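Why Does the Kitchen Smell Reach Your Bedroom?

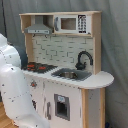
By Wolfram Böttcher
Science Writer, Plenddale Young Readers' Page

I was lying on my bed last Friday with a comic when I suddenly knew what was for dinner. Onions! My bedroom is upstairs and the door was shut, and I still knew. So how does an onion get upstairs without any legs?

What is a smell, anyway?

A smell is made of stuff. Very, very tiny stuff, called molecules. They're so small that you can't see them, even with the magnifying glass from your detective kit. When an onion gets hot in the pan, lots of its molecules jump off and float away into the air. If some of them go up your nose, you smell onion.

Yes, that means a little bit of onion has been inside your nose. It also works for stinky socks. Sorry!

How do they get around?

The molecules in the air never sit still. They zip about and bump into each other all day long, and every bump sends them off in a new direction. Imagine a playground at recess with everybody running and nobody looking. If 13 kids in red shirts start out by the swings, pretty soon there will be red shirts all over the place. Scientists call this spreading out "diffusion" (say it like this: dih-FYOO-zhun).

But bumping is slow. If the onion smell had to bump its way up my stairs, I'd have finished my dinner first. What really gives it a ride is moving air. Warm air over a stove rises, cooler air slides in underneath, and the smell gets carried along. Open a door or run past with your arms out and you stir it up even more.

What does a range hood do?

A range hood hangs over the stove, right where the warm air is going anyway. Inside a real one there's a fan that pulls the air in. Some hoods push the air outside through a pipe. Others send it through a filter, which catches grease and some of the smell, and then blow it back into the room. My aunt in Dendlow has the second kind, and her whole house smells of fish every time my uncle Ferik cooks. He says it's the smell of success.

Try it yourself

You'll need a grown-up, an orange and 3 friends.

Ask your friends to stand in different parts of a room, some close and some far away, with their eyes closed. Shut the windows. Now peel the orange and ask everyone to put a hand up when they smell it. Who was first? Who was last?

Air out the room, wait a while and do it again, but this time wave a big piece of cardboard behind the orange. Do the hands go up in the same order?

Then share the orange. I got one piece when we did it at my house, and Ferik got 4.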